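The Table Beside the Sofa: Notes on a Small Household Policy

Readers of this page will be aware that the household has been engaged in a general review of its furniture and storage since May. The kitchen and the hall closet were treated in earlier entries. The present entry concerns the small table that stands at the end of the sofa, and the rules which have now been adopted for its use.

The table was bought secondhand from a shop on Povgate for the sum of 11 dollars. It was sold to us as a nightstand and spent its first years in the bedroom, where it held a lamp and very little else. It was moved to the living room when Yuzuki Chiba, with whom I share the apartment, pointed out that persons seated on the sofa had nowhere to set anything down. The move was approved by both residents and has not been regretted.

A surface within reach of a sofa will attract objects, however. Prior to the review, the table was found to hold old mail, a tape measure, two dead batteries and a bill from Omedis for account 677, already paid. The wish to correct this led to the following rules.

First, the top of the table is reserved for things in daily use. Small devices may remain there, provided that they are laid toward one side. Second, reading matter belongs below the top. Third, cords are to be kept short or put away in the evening. This last rule is the one most often broken, and the author accepts a full share of the responsibility.

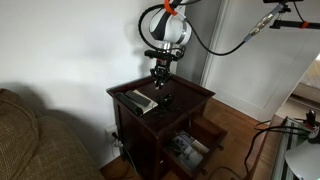
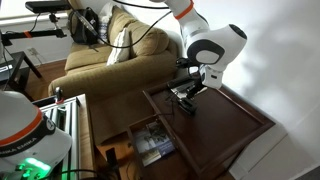
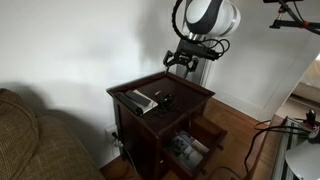 The dark wood, with its raised edge on the top.

The raised edge deserves a few words. It was regarded at first as a defect, as it makes the top harder to dust and crumbs collect in the corners. Our neighbor Gediminas Dzene, who repaired furniture for many years, took the opposite view. He maintains that a lip of this kind is the most useful feature a small table can have in a home where people reach for things without looking. Pens no longer roll to the floor. For cleaning, a dry paintbrush has proved suitable for the corners, followed by a cloth that is barely damp. Wax is applied twice a year.

The matter of reading material has been more difficult to settle. A limit of seven items was proposed, and it was agreed that anything beyond that number would be recycled or passed along to Aivar Strazds on the second floor, who enjoys magazines of every description. The limit was kept for nearly three weeks. It was then discovered that printed booklets and instruction sheets were being counted by one resident and excluded by the other. The current position is that all printed matter counts, with the exception of manuals for equipment still in the home. Those manuals are to be moved to the hall closet once a suitable box has been obtained.

Consideration was also given to replacing the table with a new one that has doors. A model by Brevar was examined and found to be too tall for the arm of the sofa. The existing table will therefore be retained. Its knob is to be tightened, and felt pads are to be fitted under the legs to protect the floor.

The next entry will address the sofa cushions, on which the two residents have not yet reached agreement. Suggestions regarding the washing of textured covers may be left in the comments.

Posted 30 Jun 2024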